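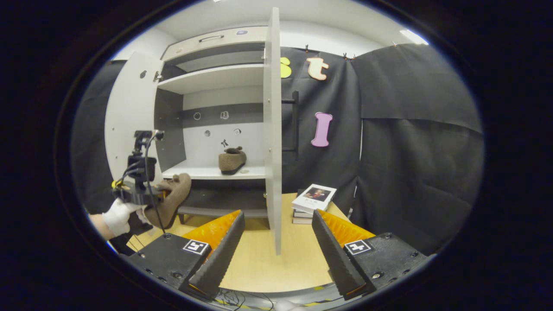
A gloved hand holding a piece of handheld equipment.

News > World > Diplomacy

December 11, 2021
By Rodica Mocanu

Drerau and Stita will exchange resident ambassadors for the first time in eight years, the two foreign ministries said in a joint statement.

Rutilio Solís, a career diplomat who has been chargé d'affaires in Simham for the past three years, will present his letters of credence in Stita early in the new year. Stita has yet to name its own envoy, but a ministry spokeswoman said the post would be filled before the spring sitting of parliament.

The two countries withdrew their ambassadors after a dispute over fishing licences in the strait between them. Consular work has since been handled by a small office in Simham, which dealt with 736 visa applications last year. Anyone needing a passport renewed has had to post the old one and wait, often for more than a month.

Talks on restoring full ties began in October at the Crăciun guest house and went on for most of a week. Fishing rights were left off the agenda and will be taken up separately by a working group, whose members have not been announced.

"We have neighbours who trade together, marry each other and send their children to the same universities," Mr Solís said in a brief speech to staff on Friday. "It makes sense to have a proper embassy where they can bring their problems."

The old Drerau embassy in Stita has been shut since the recall. Its roof needs repair, and the mission will work from rented offices with a staff of 24 until the building can be used again. The ministry would not say what the repairs were expected to cost.

Opposition members in Drerau welcomed the appointment but asked why parliament had been told only hours before the press. The foreign affairs committee will question the minister on Tuesday.

Under the agreement, 400 student visas a year will also be issued free of charge by each side, starting with the next academic year. Application forms will be available from the Simham office.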